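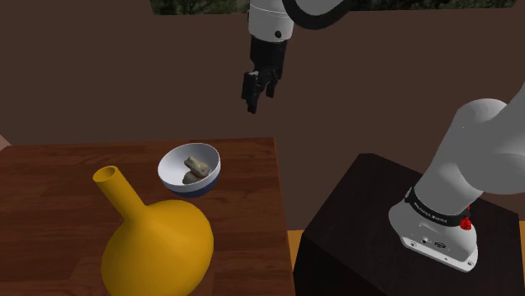 Gallery walk-through checklist, with my comments

I do this round before every opening at the Gustoditz, usually starting at 9 in the morning with a coffee I'm not supposed to carry past the front desk. These are my notes from the February round, for the group show. Use the list however you like, I've copied it the way it sits on my clipboard.

Front door and ramp – OK
Door closer is still a bit fierce. I gave it half a turn and it's better. Mat lies flat, ramp rail is tight.

Capacity sign – OK
Says 129, matches the certificate. Somebody had hung a coat over it, so I moved the hook.

Main room, hanging works – OK with one fix
Went down the long wall and gave every frame a gentle push from underneath. One of the big Wibisono canvases rocked, so I took it down with a helper and put in a second wall anchor. Please don't hang anything heavy on a single nail, even for one night!

Floor pieces – NEEDS WORK
The low steel work in the middle room sits right where people step back to look at the wall. I've put tape down for now, but I'd really like it moved toward the window. The clear path next to it came out at 91 cm, and that feels tight once the place fills up. Asked the artist, waiting to hear. 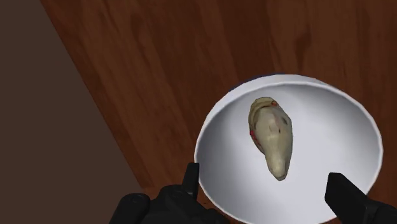 Image credit: Illivgate

Plinths – OK
All of them got the hip test (I lean on them, lightly, like a visitor with a glass of wine would). The tall one by the stairs wobbled, so it has shims under it now and museum wax under the piece on top.

Cables and projector – FIXED
The projector lead was running across the doorway. Yes, again. Now it goes up and over the frame in a cover. Projector shelf holds fine, vents are clear, and it had been running a good hour when I checked.

Lighting – OK
Two spots were aimed straight into your eyes at the top of the stairs. Turned them down a little and the paintings look nicer too.

Exits and extinguishers – NEEDS WORK
Back exit opens freely, but there were crates from Huvau stacked in the corridor. They have to be gone before doors open. Extinguisher tags are in date, emergency lights came on when I pressed the test button.

Storage – OK
Racks are bolted, solvents are in the metal cabinet, lid on the rag bin. The insurance sheet lists loans over 2000 separately, so I checked those labels against the list – all there.

Still open: floor piece, crates. I'll go round again at 4 p.m.

14 shares | 3 comments

Last updated: February

Contact | © Gustoditz | Back to top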